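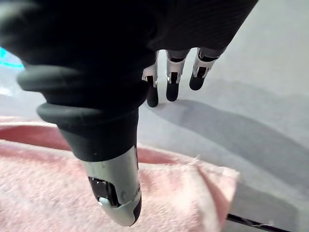

Robotic hand reaching down over a work surface

Thread: Do we start Manninen in the semi or bring him off the bench?

corner3_carl
OK so I know the Tesero game was one game, but I've watched the second half twice now and I can't stop thinking about it. Niilo Manninen comes in cold, hits four threes, and the whole offense finally has some room to breathe. Before that we were throwing it into the post and standing around like we were waiting for a bus. Start him against Cladach! Why is this even a debate?

purkel_til_i_drop
Because he can't guard anybody. Did you watch the first half too? Their two guard went by him three straight times and we had to burn a timeout. Cladach will run that same high screen at him all night if he's out there from the tip.

corner3_carl
Everybody on our team got beat off the dribble in the first half. At least he gives it back on the other end.
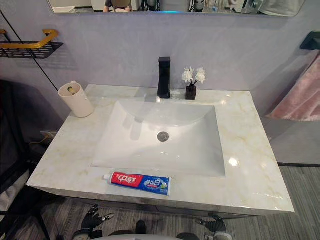 And he's 164 for 200 from the line going back to last season, which matters a lot when you're protecting a lead late (I'm still not over the Šimkus game, we missed five in the last two minutes and lost by one).

bleachermom
Carl I was at the Šimkus game and I had to go sit in my car for a while after. My two cents, he's been coming off the bench since March started and he looks comfortable there. Some kids get tight when they hear their name in the introductions. My son was like that all through high school.

oldzoneguy
I'd leave the starters alone too but for a different reason. If he starts he's out of gas by the fourth, and that's when I want him on the floor. Play the 2-3 when he's in, hide him on the wing, done. We have the length for it.

purkel_til_i_drop
You want the 2-3 for everything, Zone. Cladach has three guys who can shoot over it.

oldzoneguy
They shot it terribly in their last two road games. Make them prove it in our gym with 3000 people yelling at them.

corner3_carl
See, I'd be fine with the zone if it gets him to 30 minutes. I really don't care who gets announced first, I care that he's not sitting next to the water cooler while we go down 12 again.

bleachermom
Does anyone know if the upper section is open for this one? The ticket page said 200 left this morning and I need four together, my sister is driving in.

purkel_til_i_drop
It's open, they opened it for the quarter too. Get there early though, parking on the north side was a mess. And Carl, 30 minutes is crazy. I'll give you 22.

corner3_carl
25 and you have a deal.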